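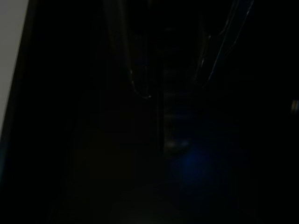
Cleaning ought to be the easy part, one visitor remarked in the opening minutes of the open day, and the arm ought to be able to manage it without a person standing by. The host replied that cleaning was the hardest program the Riltari laboratory had on its schedule, and the discussion that followed gave our group the subject of this report.

Student Project Report: Household Tasks and Two-Armed Robots
Visit to the Berix Open Day
Submitted Jan 6, 2026

1. Purpose of the visit

The project group attended the open day at Berix in October as part of the course unit on automation in service work. The group consisted of 7 students. Our assignment was to observe one demonstration from start to finish, to record the questions raised by visitors, and to compare what we saw with the course reading on tool use. Berix provided a printed schedule and permitted us to take notes at all times. Questions were held until the end of each session.

2. Organization of the day

The program was divided into five sessions of 30 minutes each. Between sessions the staff reset the equipment, and visitors were asked to wait in the corridor. The Riltari laboratory was responsible for the cleaning session. A second group, Yilma, presented its work on sorting small parts, which two of our members attended and will report on separately. The talk on the Oltex scheduling software was moved to the afternoon and overlapped with our closing meeting, so it is not covered here.

3. The cleaning session
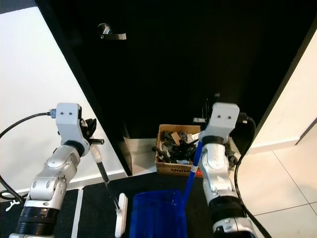 Tool use was the main theme of the session. A robot that works in a home or an office must handle objects designed for human hands, and most of these are long, light and awkward to balance. The host explained that a small error at the grip becomes a large error at the far end of the tool. The mop is a good case: the gripper closes on the upper part of the long handle, while the flat white head rests on the floor mat well away from it. The other arm has a separate job to do, holding a bright blue stick that reaches down into the blue bin. The operator must therefore plan for two tools in a small area, with a door and two walls limiting the space in which the arms can turn.

Visitors asked how the operator decides where the robot should stand. According to the host, position is chosen before the arms are moved, and a poor choice is usually corrected by starting over. Our group considered this the most useful answer of the day, as the course reading treats position and grip as one problem – the laboratory treats them as two.

4. Questions from visitors

We recorded 17 questions. Almost 5 of every 10 concerned safety or cost. The remainder dealt with training time, lighting and the choice of tools. On lighting, the host stated that dark corners and shiny surfaces remain difficult for cameras placed close to the gripper, and that the laboratory prefers to test under poor light early in a project. No figures on cost were given.

5. Limits of this report

The group saw one session only and did not have access to test records. We are not able to state how often the task is completed correctly. Our notes on the first few minutes are also incomplete – two members were still at the registration desk.

6. Recommendations

Future groups should request the schedule in advance and assign one member to each session. We also recommend that the course add a reading on long-handled tools to the unit. A copy of our question list is kept with the course materials.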